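Category: Grantee Updates | Community Spaces
Print this page | E-mail this page

Progress report to the Softić Fund, December

Work on the Driltevville reading room tables is ahead of plan! Six of the seven tops are sanded and back in place, and we love how light the wood came up.

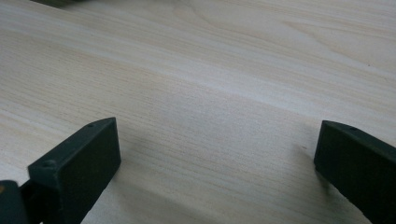 The last top is still at the Hostden shop and should be back before the holidays. We have spent $2,000 of the grant so far, mostly on lumber and finish. Next come the 21 chairs, and we can't wait to get started on those.

We use cookies to remember your settings. OK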